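Notebook, dye room, Koskela
February 22, 2022

Subject: orange on cotton, wash fastness, second series

Continued from the page with the coffee stain. The first series gave a nice color but it went pale after few washes, so I changed two things together, which I know is bad practice. The soda ash went up, and the fixing time is now overnight under plastic.

Recipe for this series, per pot:
Cotton, dry weight 300 g
Dye powder, the Custura orange, same bag as before
Salt as in the first series
Water from the tap, not softened

The pH strips are old. Teemu Hakala has a meter on his side of the building and I should borrow it before I write more numbers here.

Swatch 113 is the best until now. It came out even on both faces, with no dark line where the fabric was folded in the pot. Swatch 116 has the line again, although I stirred it in the same way. Maybe the pot was too full. I would like to try the wide pot from Hunau, but the lid does not close well and we lose heat.

One remark about the words. In the old dyers' book, the 1855 one, the author writes "orange" for anything between brass and brick. So when I compare with his madder recipes I must look at the pasted samples and not at the names. Half of the samples are faded too — I can use them only for direction.

Orange cloth on the white table: 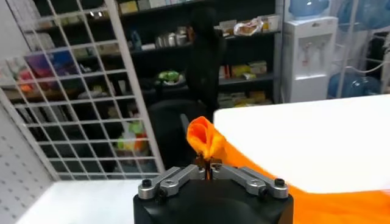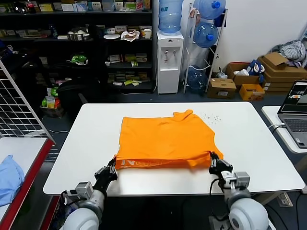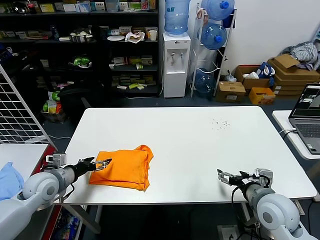

Washing test

1. Cut two pieces from every swatch. One stays in the dark drawer.
2. Sew the other piece to white cotton on one short side. Use white thread, the gray one bleeds.
3. Wash warm with the plain soap flakes. No powder with brightener.
4. Dry flat, away from the radiator.
5. Compare in the window, in the morning, against the gray scale card.

After the first round the white cotton beside 113 is clean. Beside 116 it is a little pink, which surprised me, I expected yellow. Perhaps the red part of the mix is fixing slower than the yellow part. If this is true, more time should help and more soda will not.

Printed shirts: white lettering must be tested separately. The Stotance ink says it accepts warm wash but I did not find anything about soda. Ask the supplier.

To buy: soap flakes, pH strips, 516 g left of the salt so this can wait until June.

Next: repeat 116 with half load, same everything else. Only one change this time.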